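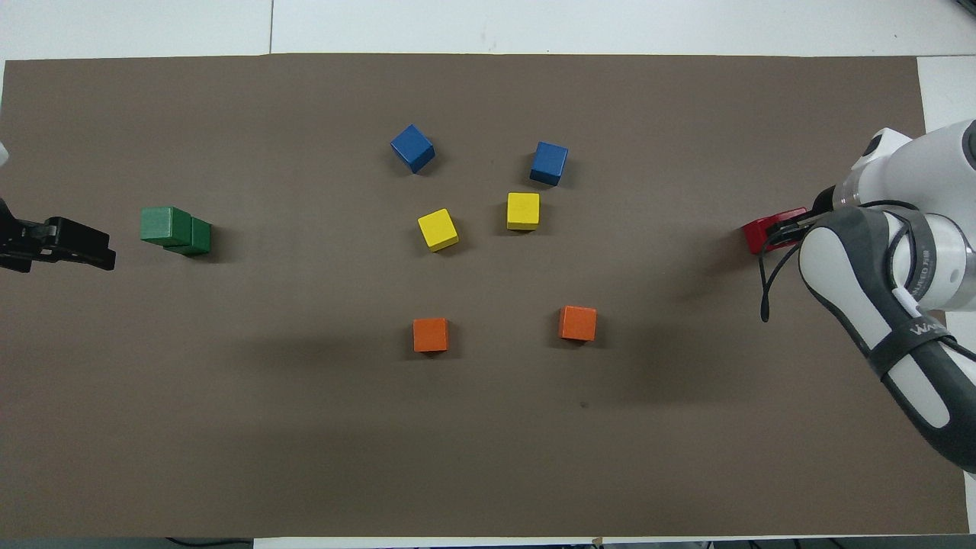
Lotside Sorting Set

Data card, January release

Lotside is a set of 364 recorded runs of two-arm tabletop sorting, put together by the small automation crew at Velari, a parts-kitting warehouse. We pack spares for farm and garden machinery, so most of the day is picking small things out of bins and laying them out in the right groups. The cubes stand in for those parts. They're cheap, they come in clear colours, and it doesn't matter if one ends up under a bench.

What's in it

Each run is one sorting job with coloured wooden cubes on a brown paper mat. Every folder holds the head camera video, the joint positions for both arms, the gripper commands and a plain text note from whoever was at the station. Do read the notes! They're written by packers, and they often explain a pause better than the numbers do.

Runs are split into 324 for training and 40 held back for testing. Please leave the 40 alone until you're ready to report something.

Why we made it

Our packers used to do the first sort by hand, standing, for the whole morning. The plan is for the arms to take over that first pass, while people move to checking, fixing odd lots and setting up the next job. That's a real change in someone's day, and we wanted the people living with it to have a say in how it went. So the packers chose the layouts, and they drove the arms for every run in this release. Several had never touched one before, and they got good at it very quickly — much faster than the office did.

A few things have changed on the floor already. Breaks are now set by the clock instead of by the end of a lot, station training takes up 20 paid hours, and the packer on shift can stop a job without asking.

Known gaps

Cubes are not bolts. Nothing here covers shiny, bendy or bagged parts. Colours that touch are harder to pull apart than we expected, and we'd like more runs of those. Lighting is the same overhead setup all the way through.

Next

We're aiming for 1000 runs, with real parts mixed in. The Hrytsenko loader script reads the current layout, and the older Skover format still works but drops the notes.

Fixes and questions are very welcome on the issues page.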